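Minutes of the equipment planning meeting
Suvmont site, upstairs meeting room
Date: 2021-06-10
Chair: Jitendra Tiwari
Present: packing line, maintenance, purchasing, trial cell team. Two colleagues from Gultlow joined by telephone.
Apologies: quality department

1. Minutes of the last meeting
The minutes were accepted with one correction. Under item 3 the delivery of the spare cable sleeves was written as "done". It should be "ordered". The sleeves are still not here.

2. Trial cell, state of the work
The trial cell team gave a report on the bag work. The task is the same as before: the two arms open the plastic bag, and the fruit goes from the bag to the basket. The bags are the thin printed kind, because these are the bags which Gultlow receives from its customers.
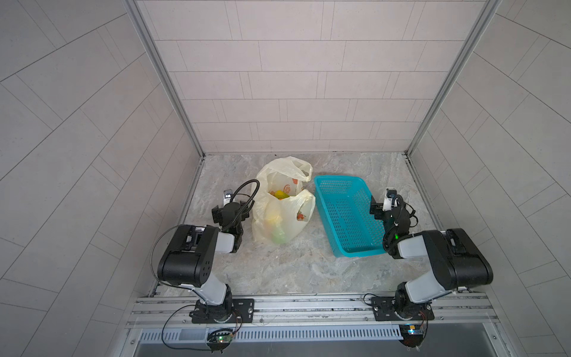

The question for this meeting is whether we buy a second cell, or whether we improve the one we have and wait until November. Mr Tiwari asked that we speak first about the task and only after about the money. The team explained that the start position is always similar, with the bag on its side at the left, the empty basket at the right and one arm standing by each of them. Purchasing asked if the bag could be hung on a hook at the start, which would make the opening easier. The team answered that it is possible, but Gultlow can not hang the bags in its own hall, so the trial would lose its sense. It was agreed to keep the bag lying on the surface.

Maintenance reported that the base plates of both arms were tightened last week. One screw was replaced. The rail does not need any work.

3. Grippers
There was a long discussion under this point. We have two offers on the table for new fingers. The offer from Jasby is for a complete set with softer tips, the price is 2418 euros. The offer from Kováčik is for the tips only, to be mounted on our present fingers, and costs 1000 euros. Delivery from Kováčik is four weeks. Jasby did not give a delivery time in writing, only by telephone, and purchasing does not want to count on it.

The team would prefer the Jasby set. Their argument is that the thin film is difficult to catch when it lies flat, and that a hard finger sometimes takes two layers together, so that the bag stays closed.

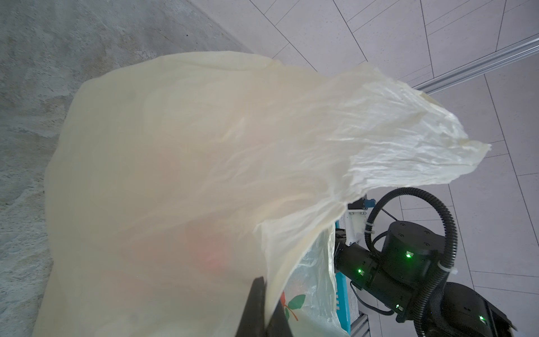

Maintenance was more in favour of Kováčik. The present fingers are good, the spare parts are on our shelf, and the people know how to change them. With a new set we also have to write a new instruction and repeat the calibration of both arms. The colleagues from Gultlow said that for them both solutions are acceptable, if the bag is not torn too often. They were asked what "too often" means and will send a number by e-mail.

Decision: we order the tips from Kováčik now. The Jasby offer stays open and purchasing will ask for a longer validity.

4. Wrist cameras and cables
The pictures from the wrist cameras are good enough for the present task. A change of the cameras is not planned in this budget. The team mentioned that the cables near the wrist make quite large loops and that these can touch the bag. Maintenance will look for shorter sleeves or a better clip. This is a small cost and can go on the normal workshop account.
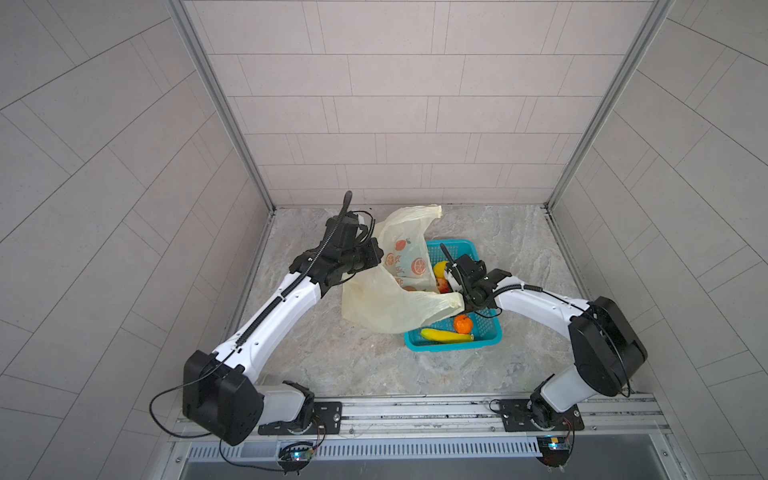

It was also asked if the sleeves already on order are the right length for this. The person who ordered them was not in the room. To be checked.

5. Second cell
The budget sheet was shown on the wall. The largest positions are the two arms, then the frame with the tiled walls, then the installation. Mr Tiwari said he can not bring this to the directors before we have results with several kinds of bags. Until now nearly all the trials are with one kind. Gultlow offered to send us a box of mixed bags, and this was accepted with thanks.

Space was discussed shortly. The second cell could stand beside the first one, but then the door to the store can not be fully opened. Another possibility is the corner where the old scales are. The scales belong to the packing line, who would like to keep them.

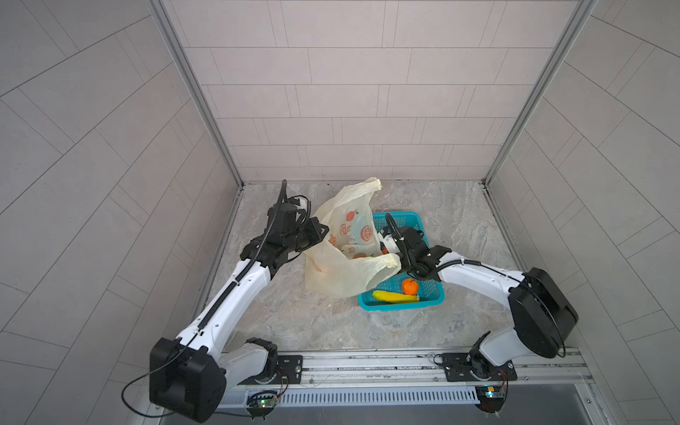 The packing line asked to have the baskets in the second cell in the same size as in the first, so that they fit on the existing trolleys. Agreed.

Decision: no order for a second cell before November. The space question comes back at the next meeting.

6. Actions
Purchasing: order to Kováčik; letter to Jasby about the validity of the offer.
Maintenance: shorter sleeves or clips for the wrist cables; check the length of the ordered sleeves.
Trial cell team: plan for the trials with mixed bags, one page.
Gultlow: box of mixed bags; acceptable number of torn bags.
Packing line: answer about the scales.

7. Any other business
The key of the tool cupboard is missing again. Please look in your pockets.

The next meeting will be called by Mr Tiwari when the tips are delivered.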